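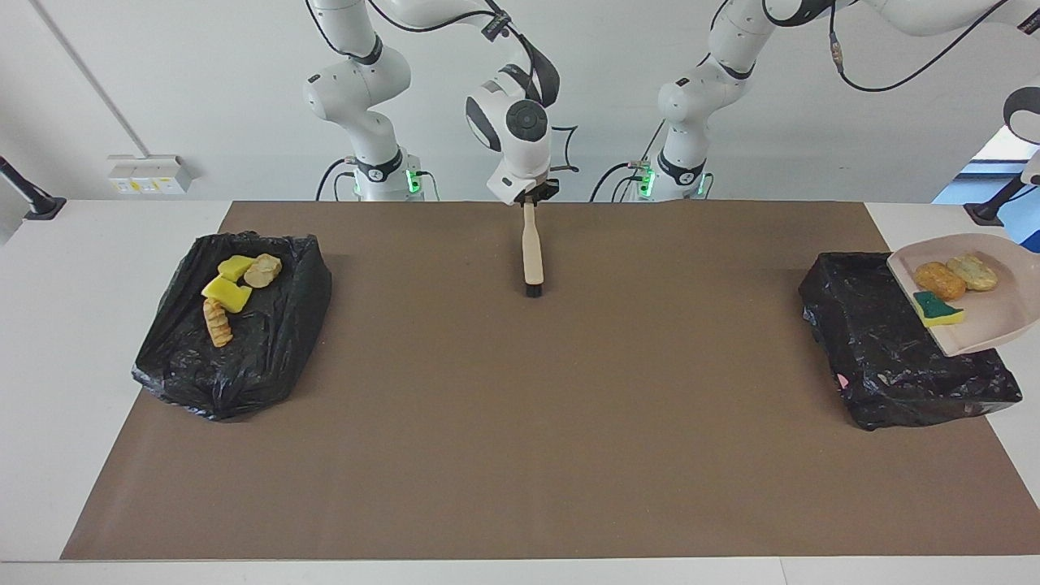
Brush down, just over the mat.

I finally spent my April evenings on the old Hevton signal generator, the one Rohani Ginting talked me into, and oh, what a lovely heavy thing it is! The output sagged above 600 MHz — only by 2 dB, but it bothered me.
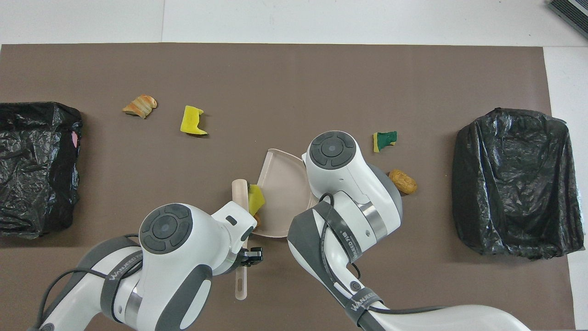
Crust, sponge and a peanut shell between the black bags.

Imani Langat suggested I swap the front connector before touching the calibration, and bless her, that was most of it. I still have 57 pages of the service manual to read. 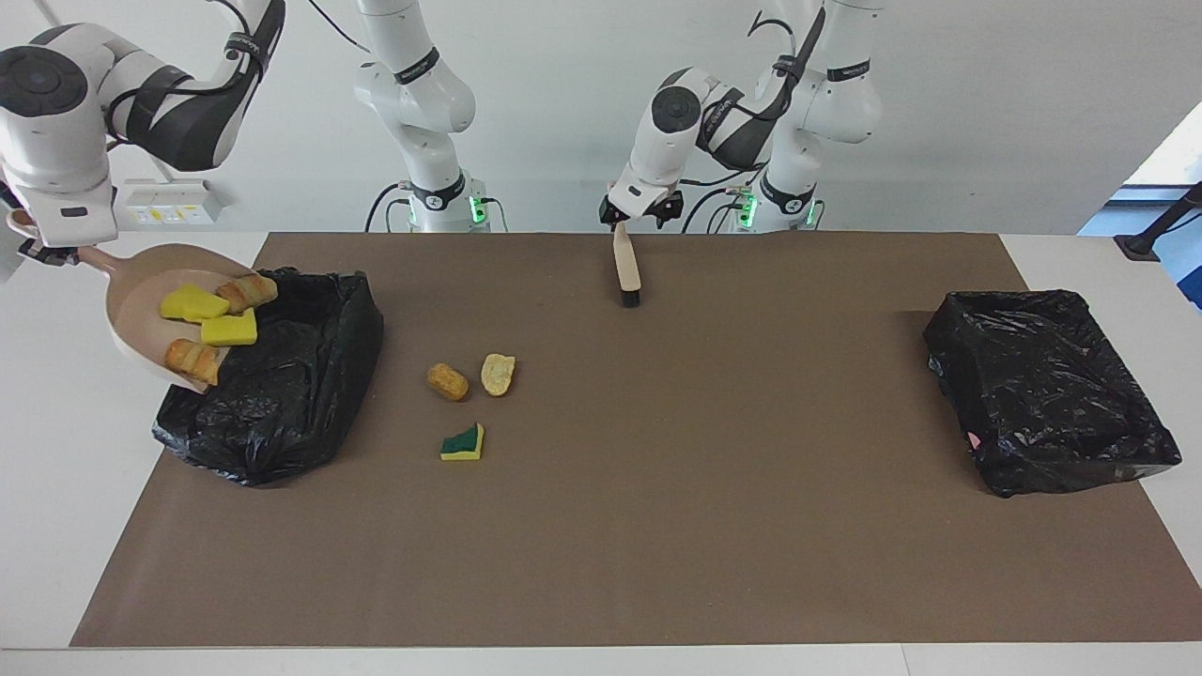
A full dustpan over the left bin.

Next up is the Drurnent power meter, once Faith Ndung'u mails back my good cable.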